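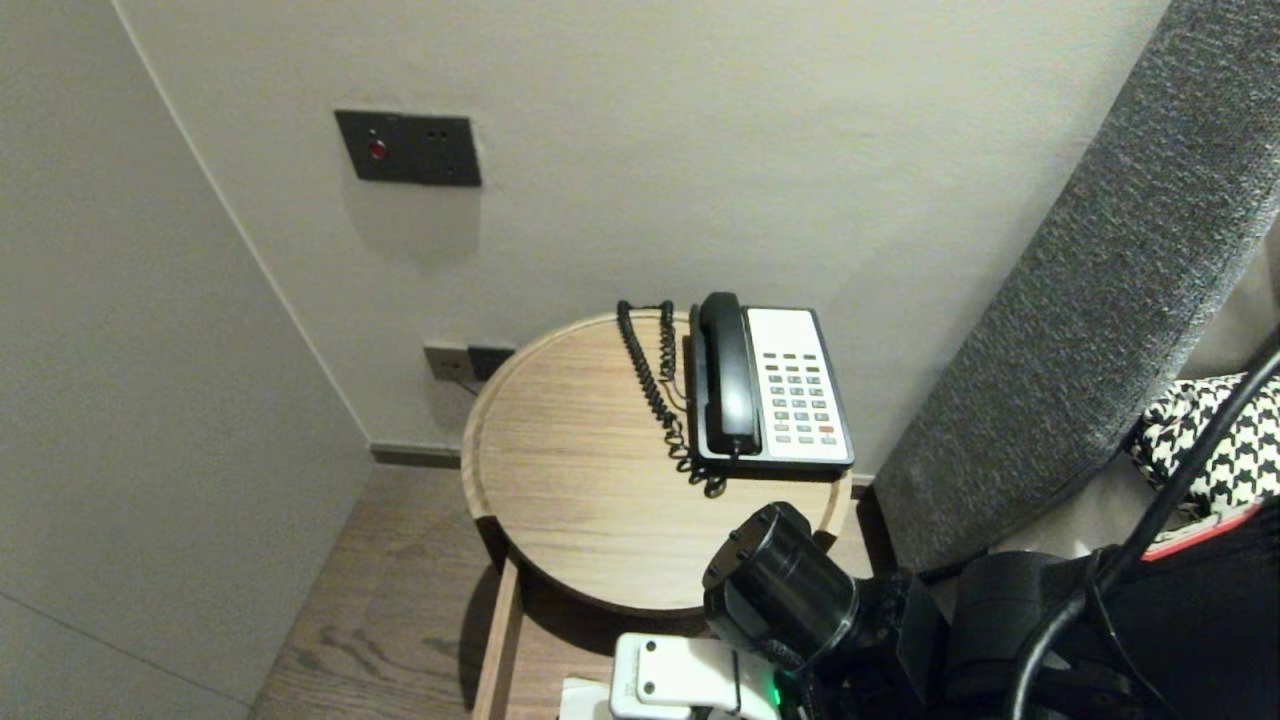

Phone on the side table, next to the headboard.

Magazine > Travel > Slow Roads > The Long Way to Cotimby

The Long Way to Cotimby

November 21, 2024

My mother kept a cardboard folder of motel receipts. She kept it in the drawer with the tea towels, and when she died my sister and I sat on the kitchen floor and went through it for most of an afternoon, reading out the names of places we'd slept in as kids and trying to remember anything at all about them. Some we had cold. The one with the trampoline, the one where Dad backed the wagon into the ice machine. Others were just names on thin paper, and one of those was the Reinholz Motor Inn, Cotimby, two adults two children, paid cash.

I couldn't remember it, and neither could she. So this past July, with a week of holidays I hadn't planned for and a car that was freshly insured, I drove out to have a look.

It's 272 kilometres from my front door if you take the old highway, and I did take the old highway, which adds an hour and a half and a good deal of gravel dust. The new road goes well south of everything. You can cross the whole district on it with one stop for gas and never see a grain elevator up close, and most people do, and I don't blame them. But the old road still goes through the middle of things – past the ball diamonds and the Legion halls and the little brick post offices with a geranium in the window – and if you're travelling alone with a Thermos and no particular supper plans there is nothing better.

Jokesstead comes first. It has a bakery that opens at five in the morning and closes when the buns run out, and a used bookstore in what used to be the curling club's waiting room. I bought a mystery with the last page taped back in and a bag of cheese buns meant to last me two days. They lasted until the river.

Raed Fakhoury runs the bakery with his wife and whichever of their children is home from school. He came for a two-year job at the seed plant and stayed on when the job didn't. I told him where I was headed and he nodded as though it was the most sensible thing he'd heard all morning.

"Ask for the back row," he said. "The front row gets the trucks."

I've thought a lot since then about why we put up with motels as children and go looking for them as adults. Part of it is surely that you park outside your own door. I've stayed in some handsome hotels in my working life, with lobbies full of orchids, and I couldn't draw you a single one of them now. But I could draw the motel with the ice machine, right down to the dent. You learn a motel the way you learn a cottage. You know which step creaks by the second trip to the car.

The Reinholz sits on the east side of Cotimby, across from the fairgrounds, two long rows of rooms set back to back with a strip of lawn running down one side. There are 28 rooms. The sign has been repainted in its old colours, a creamy yellow and a green I can only call relish, and somebody has planted runner beans up the posts. I pulled in a little after four, with my left arm thoroughly sunburned from the window, and was checked in by Theda Bauerfeind, who owns the place and was shelling peas at the front desk.

Theda's parents-in-law built the first row. Her husband's uncle built the second, after a disagreement about whether the town would ever need one, and for some years the two rows were run as separate businesses with separate towels. She told me this without looking up from the peas. When she and her husband took over they kept the towels sorted for a while out of respect, and then one winter the dryer broke and everything got mixed together at the laundromat and that was the end of it.

"My mother-in-law noticed," she said. "She never mentioned it, but she noticed."

I showed her the receipt. She put on a second pair of glasses over the first and read it, both sides, and then took it away into the office and came back with a ledger. I had hoped for something like this and hadn't dared to ask. And there we were, in blue ballpoint, my father's name spelled wrong and our licence plate spelled right, room nine. I'm not ashamed to say I had to go and look at the brochure rack for a minute.

Room nine is in the front row. I took it anyway.

Raed was right about the trucks. They come through from four in the morning during canola season, gearing down for the fairgrounds corner, and each one of them sounds like it's coming in for the night. I lay there and listened and waited for something to come back to me. Nothing did, really. A smell of cut grass, maybe, but you get that anywhere in July. What I did find myself thinking about was my parents, who must have been younger in that room than I am now by quite a stretch, lying awake with the same trucks and two kids and a long day's drive ahead, hoping we'd sleep in.

I got up and walked into town for breakfast. The café doesn't have a name, as far as I could see, but everyone calls it Dotel, after a sign for Dot's Hotel that lost a few of its letters in a hailstorm long before my time. There hasn't been a hotel upstairs for ages. There's a dentist two days a week. Downstairs there is a lunch counter, a pie case, and a large table by the window where the same people sit every day and make room for you if you look like you might have news.

I didn't have news, but I had the receipt, and it went around the table twice. Lyle Halvorsen, who is 91 and farmed north of town until his knees put a stop to it, remembered the summer in question very well. It was the summer of the hoppers, he said. They ate the handles of his pitchforks. He remembered the old Reinholz pancake breakfast too, served on the lawn on fair weekend, and my father might well have eaten at it, he thought, since nearly everybody did.

"What'd he look like, your dad?" he asked me.

Tall, I said. Glasses. Sideburns, that year. He'd have been the one telling people how to fold the lawn chairs.

Lyle considered this over what was left of his rhubarb pie. "There was always one of those," he said.

I'd meant to stay a night and I stayed three. There's more to do in Cotimby than you'd think, if you like what I like. The museum has a very fine collection of butter churns and an excellent room on the 40 years of the district telephone co-operative, with party-line rules in somebody's beautiful handwriting. (No recipes between noon and one. No listening in during a bereavement.) The river path goes out as far as the old swimming hole, where you can still swim if you don't mind a leech. On Saturday there was a bench show of garden vegetables in the fairgrounds barn, and I was asked to hold a clipboard for the kohlrabi judging, an honour I had done nothing to earn and took very seriously.

For my last night Theda moved me to the back row, and I slept until nearly nine.

She wouldn't take the receipt when I offered it to her for the ledger. She made a photocopy on the office machine and gave me back the original, folded along my mother's creases, with a jar of pickled beans for my sister. The beans are gone now. The receipt is in my own tea towel drawer, along with the new one, which is longer and has tax on it.

If you go: the Reinholz is open from the May long weekend until the first real snow, and you'll do best to phone, as Theda doesn't care much for email. Dotel is closed Mondays. Bring cash for the museum.

More in Slow Roads
Pie Before Noon: A Lunch Counter Map
The Ferry That Runs When It Feels Like It
Learning to Curl at Fifty-Six
What We Packed When We Packed Too Much
A Weekend Among the Butter Churns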